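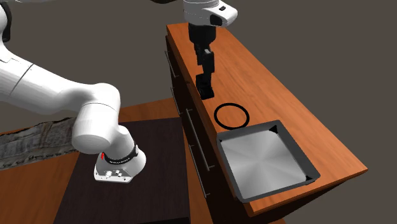
Wing-sze Kao reckons most people who ring her about a timber benchtop have already decided to sand it, and most of them shouldn't. She has been refinishing kitchens out of a shed in Flillel for long enough to have seen tops sanded so many times that the screws underneath started to show.

The usual complaint is a grey patch near the sink. Water gets under the finish, the timber darkens, and the owner goes at it with whatever is in the garage. An orbital sander with 80-grit paper will take the patch out in a few minutes. It will also leave a shallow dish that collects water, and by December the patch is back.

Kao starts with a plastic scraper and warm water with a drop of dishwashing liquid, then leaves the top alone for 2 days with the windows open. A good deal of the grey lifts with an oxalic acid cleaner, which hardware shops sell for decking. Wear gloves, keep the kids and the dog out, and rinse it twice. If the grain has gone furry after that, 180-grit by hand is enough.

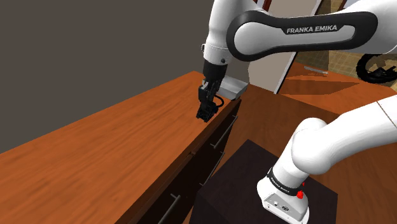 Then comes the question of what to put on it. Oil is the easiest to patch and the easiest to neglect. Kao uses a hardwax oil from Tukano, two thin coats, wiped back hard after ten minutes. She charges $700 for an average kitchen and over $2,000 if the top has to come off. A tin for doing it yourself costs $61 and will cover the job with some left for touch-ups.

Polyurethane lasts longer but has to be stripped right back once it chips. Cirker, the cabinetmaking firm where Kao did her apprenticeship, still sprays it on rental jobs, where no tenant is likely to re-oil anything. She doesn't argue with that.

Her other advice is about the underside. Seal it, and seal the cut edges around the sink before the sink goes in. A top finished on one face only takes up moisture unevenly and will cup. The fix at that stage is a new top, and the wait for a decent slab of blackwood is running at months.

Oily rags go flat on the concrete outside to dry, never scrunched up in the bin.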